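Home Projects Reports Suppliers Contact

Last updated Tuesday, January 16, 2018

Gamach Plant Expansion: Progress Report to the Regional Investment Office

1. Status

Construction of the second assembly hall at Gamach is on schedule. The roof is closed, the floor slab has been poured and cured, and the north loading dock is in use for equipment deliveries. Electrical work is behind the plan by two weeks. The delay affects the compressor test bay only and does not change the June start date for line two.

The grant agreement covers building work, operator training and the first group of machine tools. Spending in all three categories remains within the approved budget. No transfer between categories is requested for this period.

2. Equipment

Four injection molding machines have been installed and leveled. Two have passed acceptance tests at full clamp force. The third failed on hydraulic pressure drift and is waiting for a replacement valve block from Vuresura. The fourth will be tested when the chilled water loop is connected.

The door foaming station arrived with the wrong fixture set, sized for the old cabinet. Vuresura has accepted the error and will ship the correct fixtures at its own cost.
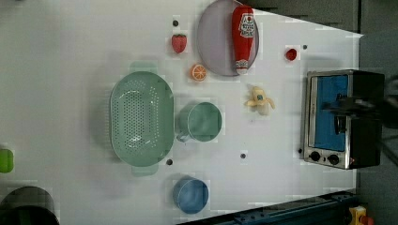
Poojary: We would ask that the valve block not be treated as a minor item. Line two cannot hold rate on three presses, and the report should say so.

The point is accepted. With three presses, line two would reach 794 cabinets per week against a planned rate of 1,000. The valve block has been moved to the critical list and will be reported separately until the press passes acceptance.

3. Hiring and training

The agreement calls for 200 new positions by the end of the first full year of production. Recruitment for the first shift is open. At the close of the period 23 operators had signed contracts and started the six-week course at the training center. Maintenance technicians are harder to find — the posted wage was raised once during the period, and a second notice has gone out to the technical colleges.
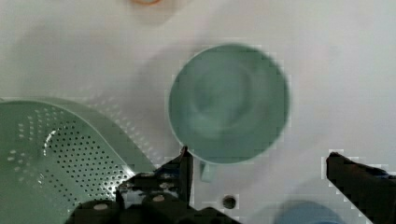 Green cup and colander on a white surface.

Course material for the foaming station has been held back until the correct fixtures are on site. Press operators are not affected.

4. Suppliers

Wire harnesses for line two will come from the existing source. Sheet steel has been moved to a second mill after repeated thickness variation in the first. Incoming inspection now checks every coil at both ends.
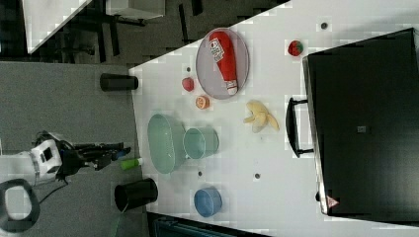 DREMPORT, June — Line two is due to start here with a single shift on the mid-size refrigerator. The second shift follows when scrap at the door station stays under the agreed limit for four weeks in a row. The large model will be added after the second shift is stable.

5. Open items

Valve block for press three: open, critical.
Foaming fixtures: open, shipping date not confirmed.
Test bay wiring: open, contractor has added a weekend crew.
Fire inspection of the new hall: requested, no date given.

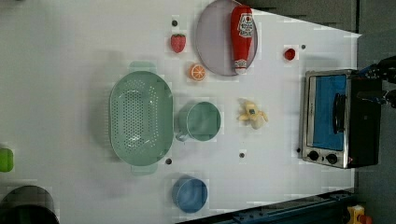
Mint-green colander and matching mug, seen from overhead.

The next claim will cover the floor slab, the dock equipment and the two accepted presses. Invoices for press three will be left out until it passes. Training costs are claimed separately — attendance sheets are attached to that claim.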